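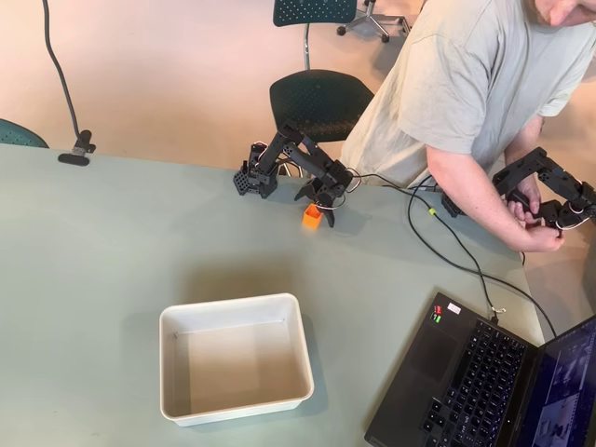 Notebook > Bench room > Prakbridge > Table and small parts

Last updated: March

14:10. Continued with the table layout. The green top stays. It wipes down well and an orange block is easy to find on it, which was the complaint about the old Diekmann bench. Surface checked for level with the Skadent gauge: 2 mm low at the window end. Shimmed one foot with card; proper shim to follow.

Tray. The white rectangular one is kept as the standard. Length and width fine for the small blocks. The walls are low enough to reach over without catching a sleeve. It slides if knocked. Two strips of thin rubber underneath should cure that; the roll is in the Drellitz drawer, second from the top. Do not glue the tray down, as it has to come off for cleaning.

Blocks. Weighed the orange hollow-topped ones on the postal scale. Batch total 2960 g with the box, box 171 g. Edges on the newer lot are sharper than on the old. A light rub with fine paper on the top rim only, otherwise the fit in the storage rack changes. Stand them open side up. Upside down they collect grit from the table and leave small arcs in the paint.

Cables. Still too many crossing the top. Proposal: everything to the laptop goes along the right-hand side and down, with the slack tied below table height. Measured the run at 99 cm by the short route, so the existing leads will reach with a little over. Keep the yellow-green connector where it can be got at without moving the tray. Label both ends before unplugging anything. The last relabelling took most of an afternoon.

Paint. One chip near the front corner, roughly the size of a lentil. Touched in, second coat tomorrow. Keep the tray off that corner overnight.

To do:
- rubber strips under tray
- plastic shim for foot, remove card
- cable ties, the reusable sort
- ask stores whether the Skadent gauge is due back for calibration

16:40. First coat touch-dry. Rack put back on the shelf, scale returned.

3 comments | 2 shares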